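Category: Grounds & Facilities / Match Day

Iltside FC – pre-match ground inspection, main stand and pitch
Checked by Keerthana Alva, 2025-11-28

1. Goals and nets
Both frames anchored. North net has two clips gone at the near post, replaced. Crossbar level OK.

2. Playing surface
Firm, a bit heavy in the south goalmouth. Divots filled. Sprinkler head by the corner flag sits proud of the turf – cone on it for now, needs lowering before the cup game.

3. Perimeter rail
Loose at the halfway line, away side. Bolts tightened by hand only. Get a proper wrench on it. 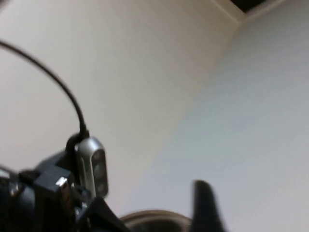

Oddur Kirkegaard: that rail was loose in February too. Tightening won't hold it, the post has moved in the ground. Wants digging out and resetting.

Agreed, put down as a fail. No standing along that section until its done.

4. Main stand
Capacity 300, fine. Row C, end seat cracked, taped off. Stairs swept. Handrail solid.

5. Kitchen and snack hatch
Extinguisher in date. Fire blanket on its hook. Hatch shutter sticks halfway, mind fingers. Floor mat curling at the door, trip hazzard, swap it.

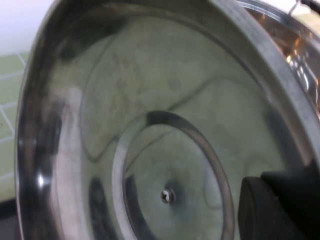 6. Exits and gates
Main gate OK. East gate padlock stiff, oiled. Must be unlocked and staffed from 50 minutes before kickoff, not like last time.

7. First aid
Stretcher in the tunnel. Ice packs low. Defib light green. Key for the medical room is on the Losar hook, not in the office
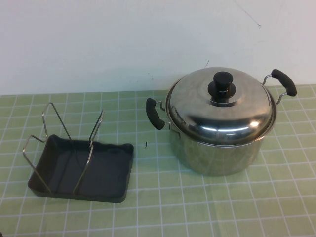 and the spare is still missing, so don't take that one home. Hrefna Bjarnason has the sign-out sheet.

8. Floodlights
All on. One flickers for a minute on startup, Clernel coming to look.

Result: pass, except item 3. Recheck before gates open.

Recent
Losar away: travel and parking
Iltside Under-15s draw with Eyvindsson
Floodlight work: what we know
Season tickets, second half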